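3.2 Colour stability of injection-moulded housings

Pale violet and lavender shades are known to be difficult to hold in moulded plastics. The pigments are used at low loadings, so that a small loss of colour strength is seen as a clear change in hue, and the white base resin tends to yellow at the same time. The two effects work in the same direction, since yellowing cancels the blue part of the shade. We therefore chose lavender as the test colour for the whole study and kept the darker shades for the comparison in Section 4.

Plaques were moulded from two grades of resin, Stindura and Clistex, each with and without a light stabiliser. All plaques came from a single batch of pigment concentrate supplied by Unnithan. Moulding conditions were held constant, and the first plaques from each run were thrown away so that traces of the previous material did not enter the results. Plaques were stored in the dark until they were measured.

Flat plaques are convenient but do not represent finished parts well. On a curved shell the angle between the surface and the light changes from point to point, and part of what an observer reports as uneven colour is in fact shading (Fig. 2). An instrument with a small measuring area is needed where the radius is tight, and readings taken close to a rim were found to be less repeatable than those taken on flatter areas.

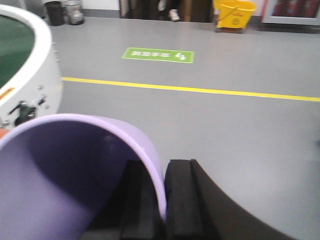 Figure 2. Lavender shell with a smooth curved rim. The inner surface appears darker where it turns away from the light.

Exposure was carried out in a Cluvow xenon cabinet for 3,000 hours, with a second set of plaques left in for 4,000 hours. Samples were moved to a new position in the rack at each inspection to even out differences in lamp output. Colour was measured before exposure and at each inspection, always with the gloss component included, and the mean of the readings was taken for each plaque. Gloss was measured separately at 60 degrees.

The unstabilised Stindura plaques showed the largest shift, almost all of it towards yellow. Lightness changed little. In Clistex the shift was smaller but began earlier, and it was joined by a loss of gloss which made the surface look paler than the colour readings alone would suggest. The stabiliser delayed the onset of yellowing in both resins but had no clear effect on the final gloss of Clistex. Plaques kept in the dark as controls remained within the repeatability of the instrument throughout.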